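4.2 Procurement and spare parts

Our original budget treated the gripper as a single line item, which tells the reader how often we had bought one. Quotes came from two suppliers, Irnen and Husel. Irnen asked $868 for a pair of molded fingers with recessed tips; Husel asked $1,568 for a pair plus a service plan whose main service was a phone number. We chose Irnen and spent part of the difference on a second pair, a decision Barrios had argued for in April and was gracious enough to mention only at meetings.

Spares deserve a budget line of their own. Fingers are the part of the robot that touches things, and planners (ourselves included) tend to price the arm with great care and the fingers with whatever is left. Lighting fared worse. It appeared in no draft of the plan, on the theory that the room already had some. The wrist camera sees the work at very close range, and a bright background can wash out nearly everything except the fingers themselves (Figure 2). We now recommend that lamps, shades and the hours spent moving them be costed before the purchase order is signed, while there is still money to argue over.

Figure 2. Wrist camera view with the finger tips nearly closed. Much of the background is overexposed; a dark blue-teal surface is visible at lower left and through the gap between the fingers. 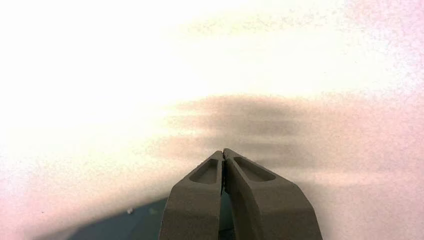
4.3 Staff time

Sachdeva and Lodhi kept separate logs of setup hours, and the two agree on very little except that the plan was too low.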